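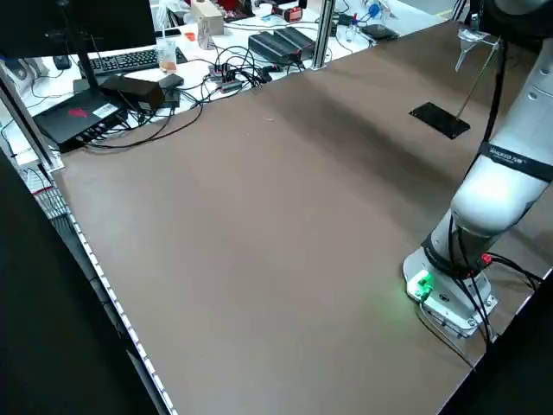 The arm and table at our Landgate workshop.

Call for participants: chore testers for the Dravus project

Can a machine help with the chores yet? We spend our days on that question at Vasine, and we'd love your help with the next part of it. The short answer so far is "some of them, some of the time, and it depends a lot on the funnel." If that makes you want to hear the long answer, please read on.

Dravus is our study of small, ordinary jobs: picking up a scrap of paper, pouring dry rice into a jar, putting a tool back where it came from, wiping a counter, sorting a drawer. They come from two lists, one for the home and one for the shop floor, and there's more overlap than we expected (everybody has to clean up after themselves). We're looking for people who do this kind of work all the time and have opinions on how it should be done. Cooks, stockroom staff, cleaners, parents of toddlers, home canners, bike mechanics – you're all very welcome.

Where we are now

Last round we logged 2,892 attempts across both lists. Of those, 1,691 were finished with no person stepping in. We were thrilled with that number, and then we sat down with the rest. Soft things are hard. See-through things are hard. Anything that has to be held at a slant while something else is held still is very hard, and a person does it while talking on the phone.

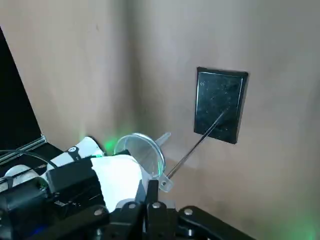
A gripper with a clear plastic funnel, one of our favorite troublemakers.

What you would do

You'd come to Landgate for four sessions of two and a half hours each. In the first one you do the chores yourself, by hand, at your own speed, and talk us through them as you go. We want the little habits: where you put your thumb, when you slow down, what you check before you let go.

In the second and third sessions you guide an arm through the same chores with a hand controller. Most people are clumsy for the first twenty minutes and then something clicks, and it's a lot of fun when it does! You don't need any background in robotics or computers. A few of our best testers had never so much as played a video game.

The fourth session is for judging. You watch the arm work by itself and score the result as if a coworker or a teenager had done it. Would you accept this? Would you do it over? Please be tough.
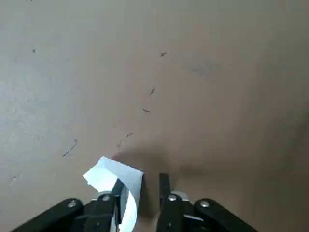 Paper deserves its own paragraph, as it's on both lists and we still don't have it figured out. It curls, it tears, it slides under things. If you handle receipts, labels, wrapping or kids' craft projects every day, mention that when you write to us, and we'll try to put you in the paper group.

Our goal for this round is 800 guided attempts, split evenly between home and shop-floor chores. Everything we learn goes into an open report, including the chores we gave up on. Testers get it first and can send comments before it goes out.

Who can take part

You should be 18 or older, able to stand or sit at a table for two hours with breaks, and comfortable being recorded on video from the shoulders down. Left-handers, please apply – we have far too few of you. If you use one hand, have a tremor, or work from a wheelchair, we'd be very glad to hear from you, and the tables can be raised or lowered.
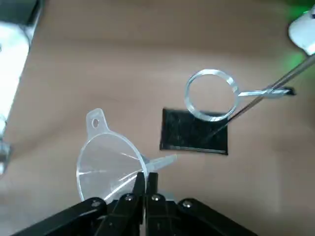 We also have room for two people with a steady eye for detail to come back after the sessions and help us sort the recordings. That work is paid separately by the hour, and you can do it from home.

What you get

You receive $600 for completing all four sessions, with travel covered inside the city. If you stop early, you're paid for each session you finished. There's coffee, decent sandwiches, and a tour of the Hirano room, where the shop-floor chores are set up.

Sessions start in July, with morning slots at 9:30 and evening slots at 6:00. A short safety talk comes first, and a staff member stays with you the whole time.

How to apply

Send us a few lines on the chore you know best and how you'd explain it to someone who had never done it. Skip the résumé. Add which slots suit you and whether you'd like the home list, the shop-floor list, or either one. Write to the Dravus desk at Vasine through the contact form on this site, and choose "chore testers" as the subject. We answer everyone within two weeks.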